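A morning at Jeltus: what runs the bedroom cell

I spent a Saturday morning in November at the Jeltus open day in Drastthorpe. The company makes the software layer for humanoid robots: perception, a task planner, the whole-body controller and the tools for recording and replaying runs. It buys its robots and writes everything that sits on top. Doors opened at 9:30 and visitors were taken through in small groups. Ours was led by Fitzgerald Ridgeway, who looks after the planner.

The first stop was a desk with two monitors, where Ridgeway showed us how a task is written. Jeltus calls its planning tool Quaye. A task in Quaye is a short text file that names the objects, the places they can go and the conditions that have to hold at each step. The tidy-up task we saw fit on one screen. Pick a toy from the bed, hold it above the basket, release, look again, repeat until the bed is clear.

The "look again" step got the most questions. Earlier versions took one reading of the bed at the start and worked from that list. A soft sheet moves when something is lifted off it, and toys roll toward the dips, so the list went out of date after the first pick. Quaye now throws away its object positions after every release and asks perception for new ones. This costs time on each cycle. Ridgeway said they accepted the cost after looking at where the failed runs had gone wrong. 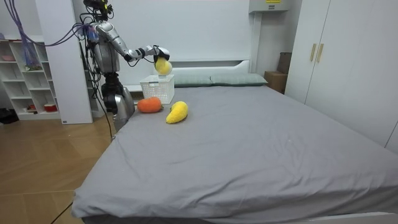 Perception is a separate program called Zerka. It takes the camera streams and gives back a label, a position and a confidence value for each object. The training set for the bedroom objects has 3,508 labeled views, most of them taken in the same building. Plush fruit and vegetables are harder than they sound. The fabric gives poor depth readings at the edges, and two yellow toys can swap labels when one is in the hand. When confidence drops below the threshold, Zerka returns "soft object, yellow" and leaves it there. The planner can still act on that, because for this task everything goes into the same basket.

A woman in our group asked what happens if the task does depend on the label, for example fruit in one basket and vegetables in another. In that case Quaye inserts an extra step that turns the wrist and takes a second look before choosing where to go. We saw this in a replay on the desk monitor. The delay was easy to notice.

The controller was the part I had come for. A bed is awkward for a standing robot. The feet have to stay outside the frame, the arm has to reach inward over the mattress, and the balance shifts as the arm goes out. Jeltus solves the arm and the balance together, 400 times a second, with limits on how far the load may move ahead of the feet. If a target falls outside those limits, the controller refuses it and reports the nearest point it would accept. The planner then tries another stance. Ridgeway put a refused target on the screen for us, and the log line was clear enough that I could read it without help: target name, distance over the limit, suggested stance.

The release is handled with a height rule. The hand has to be over the opening of the basket and above the rim before the fingers may open. An earlier rule placed toys gently on the bottom, and the gripper kept catching the side on the way out. Dropping from just above the rim is less elegant, and soft toys don't mind it.

We finished with the replay tool, which I thought was the best thing on show. Every run is saved with camera images, planner state and joint data on one timeline. You drag the cursor and all three move together. Engineers can mark a moment, change a planner rule and rerun the decision from that point without using the robot. The regression set has 38 saved runs and is executed every night. A change that alters the outcome of any of them has to be reviewed by a second person before it is merged.

There were some gaps. The planner has no notion of objects underneath other objects, so a toy below a pillow does not exist as far as it is concerned. Sheets with a printed pattern are not supported yet. Questions about price were passed to a sales contact who was not there on the day.

The tour took a little under two hours, including coffee. Groups are limited to 4 visitors per guide, and the next open day will be listed on the Jeltus site. Parking is behind the building, and the entrance is on the side facing the canal.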